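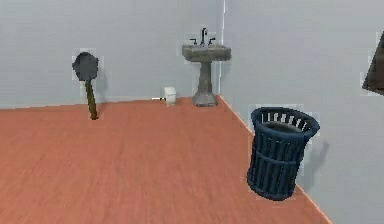

Dretomen Recipe Text Collection: Data Card

Summary

The Dretomen collection contains 2846 recipes for home baking and everyday cooking, transcribed from community cookbooks and recipe leaflets. It is maintained by the Nillico Food Text Archive and is intended for work on ingredient parsing, unit conversion and step ordering. All text is in American English.

Contents

Each record holds a title, an ingredient list, the method as printed, and the yield where the source gives one. Cookies, bars and quick breads account for 1394 records. The remainder covers soups, casseroles, salads, preserves and main dishes. Oven temperatures are stored in degrees Fahrenheit as whole numbers, so "400°F" and "hot oven (400 degrees)" both appear as 400 in the temperature field. The original wording is kept in the method field.

Files

recipes.csv: one row per recipe
ingredients.csv: one row per ingredient line, linked by recipe number
sources.csv: short title and region of each source booklet
CHANGES.txt: corrections by release

Preparation

Booklets were scanned and transcribed at Nillico. Transcripts were then compared with the scans by a second reader. Spelling errors in the originals were retained and marked with a tilde. Fractions are written with a slash (1/2, 2/3). Brand names in ingredient lists were left in place. The Villalobos booklets, which give quantities by can size, were converted to ounces in a separate column.

Known Limitations

Baking times are missing from many of the older cookie recipes, which say only "bake until done." Pan sizes are recorded inconsistently before release 3. Several recipes occur in more than one booklet with small changes to the sugar or shortening; these have not been merged. The recipes have not been kitchen tested, and canning instructions should not be followed without checking current safety guidance.

Access and Citation

The collection may be used for research and teaching. Please cite it as "Dretomen Recipe Text Collection, release 3, Nillico Food Text Archive." Users of the Radumetti conversion tables should cite those separately. The next release is planned for September.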